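Brown rings on the bowling green

ktanui
Our green has rings again, same spots as June. I spiked it and put down Osteser at 10 ml. No change. Is it fairy ring or take-all?

mossback14
Cut a plug and look at the roots. Black and short means take-all. I'd stop the Osteser.
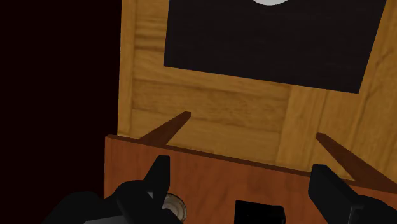
1 min read

Guillot
Disagree – keep it going, but water it in. Five days is too soon to judge.

mossback14
Watering it in won't help if the pH is high. Test first.

ktanui
Plug cut, roots look pale. Will get the pH done and post it.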